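Robot Club Corner

Hello again from the Rustad Robot Club! It's been a busy fall and I've been promising this update for ages, so grab a coffee, because I have plenty to say (and I need a few favors at the end).

The big project this season is our pick-and-place entry for the Jornlow student challenge. On paper it sounds like the easiest thing in the world. You get a table with some toy food on it, you get a bowl, and your arm has to move things around without a person touching anything. My group picked it because they thought it would leave them lots of time for the fun stuff, like naming the arm. They spent two whole meetings on the name. It's called Tisar now, and I've been told not to ask what that means.

Since then we've been doing practice runs, and I mean a lot of them. The goal we set was 200 before winter break, and we passed 100 last week, which got a pretty loud cheer! Every run goes in the notebook, good or bad, with a line on what was being picked up and where the fingers closed on it. Flat pieces are the ones the kids argue over. Half of them want to grab by the edge and the other half want to come down over the middle, and I have stopped taking sides. 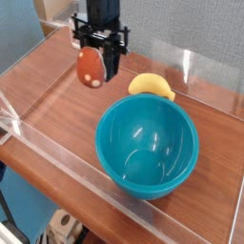
What we're working on next

Release height, mostly. The code we have lets go a bit early, and round things like to roll when they land, so the programming team is bringing that number down a little at a time. The other half of the group is rewriting the part that decides which piece to go for first. Right now it's just a list somebody typed in, and we'd love it to choose for itself by May.

We're also switching over to Numulside for our run logs, so the notebook can finally retire. I'll miss it (the doodles in the margins are excellent), but looking for one bad run in all those pages takes me most of an evening.

Come see it, and those favors

Our open session is 26/11/2022, right after lunch, and families are very welcome. Each team gets 20 minutes at the table and you can ask them anything you like. Little brothers and sisters can help pick the next piece!

We're still $300 short on the travel fund for the challenge, so there'll be a bake table by the door. If you can bring something, please drop me a note so we don't end up with nine plates of brownies like last time. We could also use a couple of extension cords and some old toy food, if you have any lying in the bottom of a toy box.

See you there!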